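Home News Opinion Homes Letters
Search Stellville... Go

I keep reading that cold water washing will save me $200 a year. I doubt it. Zidia printed that number on a flyer, and the flyer doesn't say how many loads it assumes or what power costs in Stellville. My own bills since May show 13 dollars saved – less than a bottle of the special soap they want me to buy. 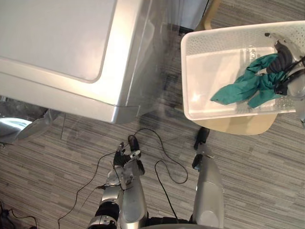
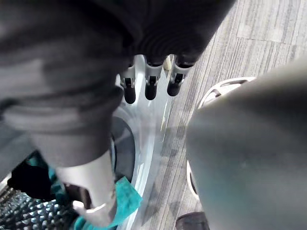 Hanane Fahmy wrote in that her bill did drop, though she has 4 kids and runs a load every night, and that towels still get hot water in her house. Fine. A big family may come out ahead. I'd still like to see the math before the next flyer lands in my mailbox.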